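Neighborhood Guides > Streets and Sidewalks > How to Survey Your Own Street

Search guides Go

How to Survey the Surface of Your Own Street

I love this job! A slow walk down one block, a pencil, a clipboard, and by lunchtime you know your street better than you ever did driving it. We worked this method out in Rallasville and have used it on every block since.

What you need

A long tape measure, sidewalk chalk, graph paper, and a bright vest. Bring a second person to watch for cars — no exceptions on that one.

1. Pick a starting point that won't move. A house corner or a roof post is great. Write it at the top of your sheet as zero.

2. Walk the whole block once without writing anything. Just look. Get down low now and then, because rough spots show up so much better when you sight along the road! 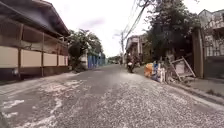

Do I need to measure every single mark?

Only the ones wider than your hand. Smaller marks can go down as "scattered" with a start and end distance.

3. Walk back and log each patch. Note how far it is from zero, which side it's on, and whether it's lighter or darker than the road next to it. Our block on Bednarek Lane is 206 feet long and took us 2 sheets of paper.

4. Sort what you find. I use simple words: loose stone, pale patch, streak, crack, hole. If you can't tell whether a streak is paint or concrete, write "streak" and move on. You can always come back and scratch at it.

5. Sketch the edges too. Curbs, gates, strips of grass, dirt shoulders — water ends up there, so they belong on the map.

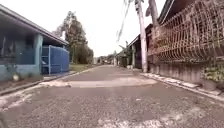 Pale patches on the asphalt, with a low concrete curb along the house side.

6. Copy it all onto a clean sheet the same day, while you can still read your own handwriting. One square per foot works nicely on a short block. For anything over 400 feet, tape sheets together end to end.

Do it again in June and lay the two maps side by side. I get a kick out of that every time!

Contact | © Nelgate Street Guides | Back to top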